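Handout 4: Setting up and looking after the sink-side cell
Module: Practical Automation, Grovard Workshop
Notes by Dinesh Kushwaha, revised 6/16/22 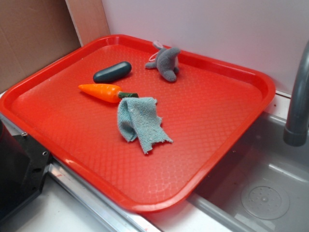
Fig. 4.1 Red tray with four test objects, placed between the counter and the sink basin.

These notes cover the sink-side cell only. The arm on the long bench has its own handout and a different controller, so do not carry settings across from one to the other.

1. Before power-up

Check that the base is tight on its mount. Use the hex key from the Tolport box and go round the bolts in a cross pattern. Stop when they are snug. Two sets of threads were stripped last August by people leaning on the key.

Wipe the counter and the metal edge strip. Grit under the mount shows up later as a small tilt at the gripper, and you will waste an hour looking for it in the software.

Look at the cable where it leaves the base. If the sleeve is split, fill in a fault slip and do not run the cell.

2. Placing the tray

The tray goes on at an angle with part of it over the basin, as in Fig. 4.1. Press on the counter side first, then lightly on the sink side. It must not rock. The faucet spout stays on the sink side and is marked in the controller as a keep-out zone. If you move the spout, you must teach the zone again (section 4).

The tray base has a raised diamond or lattice texture and is shiny in places. Reflections can be picked up as object edges. Run the camera check with the tray bare, and adjust the exposure until the highlights are no longer outlined. The working value in the Fumell software is normally 62. Write down whatever you end up with.

3. Test objects

The standard set is the toy cucumber, the toy carrot, the small plush and the blue-grey towel. The first two are smooth and keep their shape. The plush gives when gripped, and the loop of string near its tail can catch on a finger pad. The towel is the hard one. Drop it in a loose heap and leave it as it falls. It may lie over the end of another object, as it does with the carrot stem in the figure. Do not tidy this up, as partial cover is part of the test.

Grip force is set per object. Start low with the plush.

4. Teaching the keep-out zone

Put the arm in hand-guide mode. Bring the gripper to each corner of the zone in turn and press Store. Leave a hand's width of clearance from the spout. Save under your group name, then play the path back at the slowest speed with one person at the stop button.

5. Regular care

Finger pads: clean with a damp cloth after each session. Towel lint builds up on them and the grip starts to slip. Change the pads when the pick rate on the carrot drops below 95 per cent over a full run.

Joint grease: the log shows the last service at 2,663 cycles. The next is due at 3,947. Wouter Van Beek does this job, so please do not open the covers yourselves.

Drips: dry the counter before every run, and keep the tap shut off at the valve while the arm is powered.

6. For your lab book

Exposure value used, grip force for each object, the name of your saved zone, and any faults. Groups using the Subramaniam worksheet should copy the cycle count from the controller screen at the start and at the end. Hand in both sheets together.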